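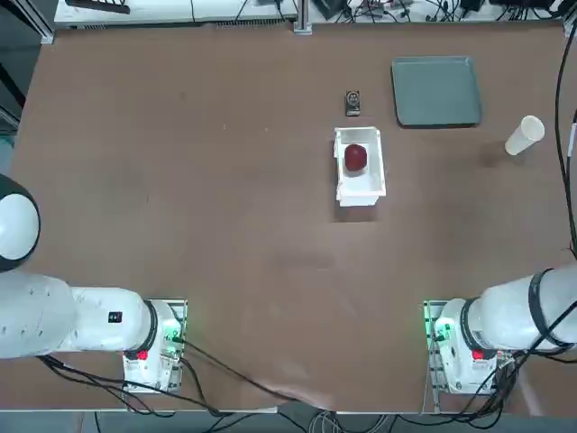 A dark red apple in an open white box.

Evthorpe's old orchard will be opened to the public again this fall, after the town agreed to take on a long lease of the land beside the Vass and residents raised the last of the money needed to mend its walls and gates.

The orchard, which many people in town still remember from school picnics and slow walks home, has been locked for years while the paths grew over and the lower wall slid bit by bit toward the river. An appeal launched in April set out to raise $3,000 and finished with $3,807, a good part of it in coins and small bills handed over at the bakery counter.

"I thought we might get to 1,000 if the weather was kind and people were feeling generous," said Etelka Vörös, who grew up two streets away and started the appeal with her neighbor Botond Pap. "Then folks kept stopping me to tell me which tree they used to climb, and of course every one of those talks took half an hour, and I enjoyed them all!"

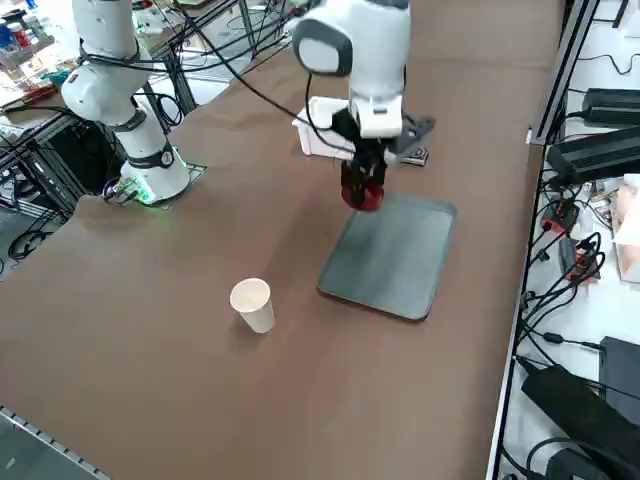
The extra $800 or so of work that had been put off, mostly on the gate nearest the Mastwood road, can now go ahead with the rest. Pruning is to wait for winter, when Hamdia Wako, a fruit grower from Skatbridge, will come over to teach anyone who would like to learn, beginners very much included.

Wako said the older trees were in better heart than she had expected, though a few will need propping, and she would love to hear from families who know the names of the varieties along the north side.

Anyone with old photographs or planting notes can leave them at the Evthorpe library, where copies will be made and the originals returned.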